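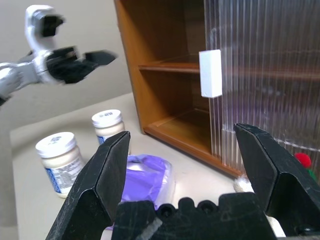

Figure 2. A cream-colored tabletop, the lighter of the two surface colors discussed in Section 3.

3. Surface color and the comfort of reading

The color of a work table is usually chosen together with the walls and the floor, and the people who will read at it are seldom asked. In the earlier interviews (Section 2) many office workers could not name the color of their own table, but they could say quickly if their eyes felt tired in the afternoon. We therefore decided to study the table color separately from the lamp and from the position of the window.

Two surface colors were compared, cream (Figure 2) and dark brown. Both had a matte finish, so that reflections of the ceiling lamps would disturb the reading as little as possible. The tables stood in two rooms of the Kistell building, which have windows to the same side and the same type of lamp. The light level on the table was set to 900 lux at the start of each session and checked again at the end. On bright mornings it rose to 1000 lux near the window, and for this reason the blinds were kept half closed until noon.

Eleven readers took part in November. Each of them read printed texts of equal length at both tables, with a break between the two sessions, and the order of the tables was changed from reader to reader. The texts were selected by Noémi Kelemen from local history booklets, which none of the readers had seen before. After each session the reader filled in a short form about dryness of the eyes, the wish to look away from the page, and general comfort. Sándor Győri, who did not know the aim of the study, collected the forms.

The difference between the colors was smaller than we expected. Most readers gave the cream table a slightly better mark for general comfort, and several wrote that the white page "sat quietly" on it. At the brown table the edge of the paper was described as sharp or hard. For dryness of the eyes we found no clear difference. One reader preferred the brown table in all points and explained that she has a similar one at home - a remark which shows how difficult it is to separate comfort from habit.

The result agrees in general with the view that a strong contrast between the page and its surroundings is tiring, but our group is too small to confirm it. We also did not test reading from a screen, where the relation is different, as the screen gives its own light and stands upright behind the table surface. Rhodri Morris suggested that a middle gray should be added as a third color, and this will be done when the rooms at Kistell are free again. The marks of the individual readers are listed in the appendix, in the order in which the sessions took place.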